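Teaching a Sorting Task by Teleoperation in Skasach

By Concetta Donati

Sorting is my favorite first task for anyone new to teaching an arm by remote control. You steer, the simulator records, and by the end of an afternoon you have a stack of demos you can train on!

Before you start, open the sorting room in Skasach and plug in your controller. Set the recording rate to 10 steps a second. Faster is fine, but the files get big in a hurry.
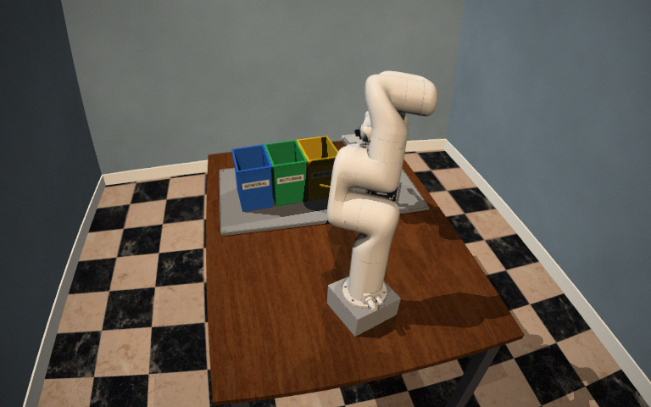
Spend your first few minutes just driving. Hold the trigger to link your hand to the arm, let go to unlink, and move your hand back to a comfy spot whenever you run out of reach. Swing out to each side and get used to how the joints fold. The bins stand side by side on the gray tray, so practice stopping over the blue one marked GENERAL and then sliding across to the yellow one at a steady height. Keep the wrist well above the rims – clipping a rim is the most common way to spoil a demo.

Now record:

1. Press Reset, then Record.
2. Move above the item and pause for a beat.
3. Lower straight down, close the gripper, and lift.
4. Travel to the correct bin, pause again, and open.
5. Back off upward and press Stop.

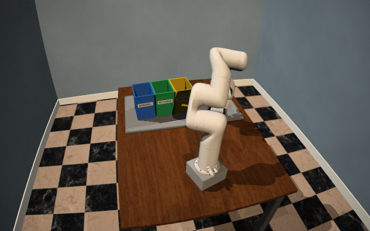

Try to finish each run in under 500 steps. If you fumble a grasp but recover smoothly, keep it! Those little saves are great training material. Toss the runs where you sat still wondering which button was which (we've all got a few).

Aim for 50 good demos before you train anything. Change the item's starting spot between runs, and approach it the same general way each time, so the policy doesn't have to average two very different habits.

When you're done, choose Export and pick the Cledo format. Replay a couple of files first to check that the gripper opens and closes where you remember.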